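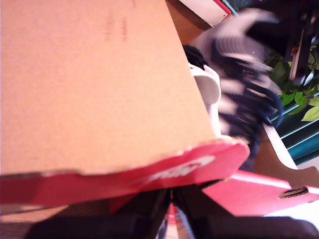
Bożena Sadowski thought we should drop reused boxes from the project altogether, as no two of them close the same way and the results would be hard to compare. We kept them. Most people packing up a room use whatever cartons they can get, and printed ones with old tears are common.

We packed 300 items over February, clothes and crockery mainly, into reused cartons and new plain ones from Horberg. Folding took longer on the reused boxes — roughly 2 minutes each, counting the tape. Tears in the printed layer were noted separately from tears in the board.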